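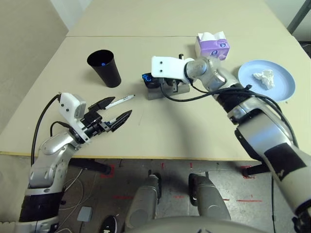 Nevon Support – Applications Team
October 2022

Setting up a pick-and-place task on the Planus two-arm kit

This guide is for organisations that have completed the mechanical installation of the Planus kit and are ready to teach a first task. The task used throughout is the transfer of a whiteboard marker to an upright cup. Allow 45 minutes for a first attempt. Operators must have completed the Nevon safety induction before the arms are powered.

Preparing the work surface

Position the base so that both arms reach comfortably over the near edge of the table. Where two tables are pushed together, keep the pick point and the cup clear of the seam. Household items may be left on the table if the finished task will be run among them. A tissue box or a plate is suitable; anything containing liquid is not.

Route the gripper cables with enough slack for full wrist rotation. A cable that loops down beside the arm is acceptable, provided that it cannot pass between the fingers. Floor tape is recommended for marking the position of the base, as a small shift will invalidate the stored poses.

Teaching the grasp

1. Open Planus Studio and select New Task, then Two-Arm.
2. Set the speed limit to Teach. The limit remains in force until it is released by a supervisor account.
3. Assign the left arm as the active arm and park the right arm.
4. Open the left gripper fully and guide it until the marker lies between the two fingers. A marker lying diagonally is a useful starting case.
5. Rotate the wrist so that the fingers will close across the barrel. Avoid gripping the cap, which may come away during the lift.
6. Save the pose, close the gripper and raise the arm.

Teaching the release

Guide the marker to a point above the cup, lower it past the rim and save the pose before opening the fingers. A tapered cup tips easily if it is touched on the way out, so retract vertically.

Record 16 demonstrations, moving the marker after each one. Reserve 8 further starting positions for testing and do not use them in training.

Service enquiries should be directed to the Undton office, quoting the serial number of the base.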